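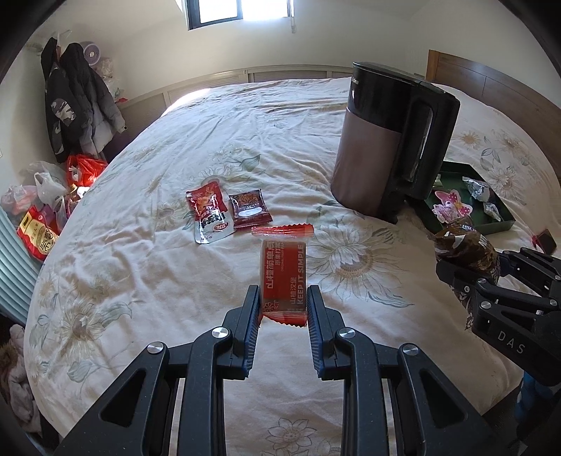 Snack packets are sorted with hand-held grippers on a bed. The brown bag on the right is held over towards the green tray.

Pascal Vasseur had money for one robot arm and spent most of his first planning meeting talking about fingers. His firm, Vilter, packs mixed snack boxes, and the packets come in every shape: flat squares, thin sticks, crinkled bags that give way when squeezed.

The arm was the easy part of the budget. Rolland and Dindeck both quoted for one, and the prices were close. The extras were further apart. Rolland charged £839 for a pair of gripper fingers and £636 for a set of spare pads. Dindeck included the fingers but wanted a yearly service contract, payable each February.

Vasseur asked for both quotes again, this time with two years of running costs written in. He also set aside 40 hours of staff time for collecting handling examples with hand-held grippers before any arm was ordered.

"I had put down nothing for that," he says. "It was the biggest gap in the plan."

Roscoe Alcantara of Skiduvico, who advises small firms on equipment, tells buyers to price the worn parts first. Pads, cables and fixings go on one sheet, the machine on another. He also asks suppliers to quote delivery times for spares, as a line that stops for a week can cost more than the part.

Vilter expects to place its order after the February budget round.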